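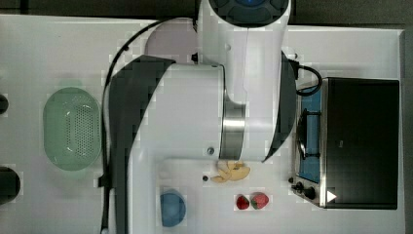 A white robot arm over a white tabletop.

MADPORT, 7th April - A Madport man has pleaded guilty to driving on a suspended license and lying to an officer after a stop on Olthorpe Road, the county court clerk said.

Gonçalo Leitão was pulled over doing 75 in a 60 zone. Gave the officer his cousin's name. The cousin, it came out in court, had no license either.

Judge Jianhua Yin fined him $3000 and added 3 months to the suspension. No jail time. He has until June to pay, or ask for a payment plan.

Defense lawyers from the firm Sumampouw had wanted the false name charge dropped, saying their client panicked and corrected himself roughly three minutes into the stop. Yin didn't buy it. "You signed the ticket with that name," she told him.

Leitão's license was first suspended over unpaid tickets in Rodik, where he used to live. He told the court the notices went to his old adress and he never saw them. Prosecutors said he had been told in person at an earlier stop, and played a recording of it.

Drivers who move have to update their address with the state themselves, the clerk's office said. The post office form does not do it. Anyone unsure if their license is valid can check at the clerk's window on the first floor, bring photo ID.

Leitão declined to comment outside court. His lawyers said they are looking at a appeal on the false name count only.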